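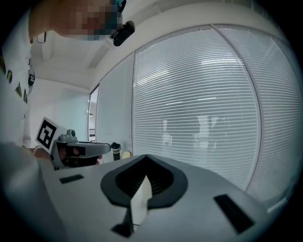 Hand-held grippers: sticking jaws, hot handles and other faults

These tips are for anyone who uses trigger-type hand-held grippers at a bench, for recording or for plain practice. They were rewritten after a jaw on one of the Durnthorpe pair jammed shut in July with a fingertip in it. The finger was bruised, no more, but the jam was caused by dirt that should have been found days before.

Last checked December 23, 2022.

What went wrong

The left gripper had been closing slowly all morning. The user squeezed harder to make up for it. On the next close the slide caught halfway, and a second squeeze drove it the rest of the way while the other hand was steadying a cup. The return spring did not have enough pull to open it again. We got the finger out by backing off two screws, with the battery unplugged.

When we took the slide apart there was dried juice in the track and a curl of tape behind the spring. The log showed 3,775 closes on that slide without a cleaning. We now clean at 367.

Cleaning the slide

Unplug first. Take the finger off, then the cover. Brush the track dry, from the middle out to both ends. Sticky spots come off with a cotton swab and a little warm water with dish soap. Wipe again with plain water and leave the parts on a towel until they are fully dry.

Don't use cooking oil or general spray oil. Both hold crumbs. A thin smear of dry silicone grease is enough, and if you can see it you have put on too much.

Ribbed surfaces hold flour and sugar. An old soft toothbrush works better than a cloth.

Before each session

Open and close each gripper ten times with nothing in it. It should snap back by itself. If it hangs even once, put it aside with a tag on it.

Take off rings, watches and bracelets. Push long sleeves up past the wrist or hold them with a band. Loose cuffs are the thing we have to remind people of most.

Drinks go on another table. Lids leak.

If a jaw sticks on something

Let go of the trigger. Don't squeeze again. Unplug, then loosen the two cover screws a turn each until the slide moves.

Replacement springs are Brustwood part 97. Keep two in the drawer. The older Kaewsai springs fit, but they are 27 mm long and too weak for the new fingers.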